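Pipette stand

A pipette stand (also pipette rack, pipette holder) is a bench support on which one or more micropipettes are kept upright between uses. Sellers present it as a safeguard for accuracy. Much of that claim rests on habit, and the evidence usually offered for it is thin. 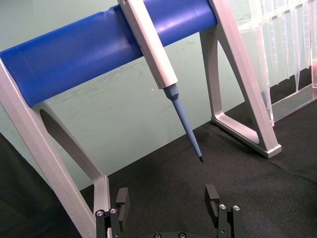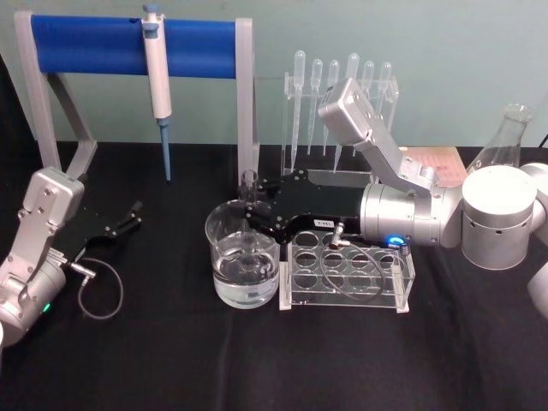

A micropipette hanging from the blue bar of its stand, tip pointing down.

Construction

Most stands are simple. Two end supports carry a bar or rail, and the pipette hangs from it by its finger rest or by a hook on the handle. The supports are commonly splayed, which widens the base and makes the stand harder to knock over. Round carousel types do the same work in a smaller space and cost more. Wall and shelf clips also exist, though their adhesive pads have a poor name among people who have had to pick a pipette off the floor.

Bars are sold bare, coated or padded. The padding is said to protect the handle from scratches. It also hides dirt, and any soft covering that can't be taken off and washed should be looked at twice before it goes into a room where cultures are handled.

Purpose

The usual reason given for hanging a pipette is that liquid drawn too far up can run back out of the barrel and away from the piston. This is sound as far as it goes. A pipette laid flat with liquid still in the tip can be fouled inside, and a fouled piston will deliver the wrong volume. Whether a clean, empty pipette comes to any harm lying in a drawer is another matter. The catalogues tend to run the two cases together.

A note circulated by the Primstead teaching laboratory followed 11 pipettes over a school year, some hung and some kept in a tray, and reported no difference in delivered volume that couldn't be put down to the people using them. The number is too small to settle anything. The opposite claim, printed in the Ragnarsson supply catalogue, gives no figures at all.

Tips

Manuals generally say that a used tip should be ejected before the pipette is hung up. In practice tips are often left on, either because the same liquid is to be drawn again or out of plain forgetfulness. A fresh tip left on a hanging pipette is exposed to dust and sleeves, and can't be called sterile however recently it came out of the box.

Related racks

The stand is often found beside other holders, and the names get muddled.

A transfer pipette rack holds one-piece plastic droppers, bulb upwards. These have no piston to protect, so the rack is a matter of tidiness. Clear acrylic is common and shows spills well, but it crazes if wiped with strong alcohol.

A test tube rack has a pierced top plate over a base. It is sometimes pressed into service for droppers or glass rods, which lean and catch on the holes.

A beaker is the cheapest holder of all. Glass rods are stood in one on most benches, and it works until somebody reaches across it.

Choice and price

The Cliltach list of January gave 317 models of stand from 9 makers, a range hard to explain by any difference in what the things do. Many fit only the maker's own pipettes. Universal models, such as the Clornesari rail, accept most single-channel handles but hold multichannel ones badly — the heavier head swings the pipette off true.

A weighted base and a bar at a sensible height matter more than the finish. Claims about "ergonomic angle" should be treated with caution, as no agreed measure of it exists.

Last edited Dec 26, 2025 | Contact the editors | Copyright and reuse | Back to top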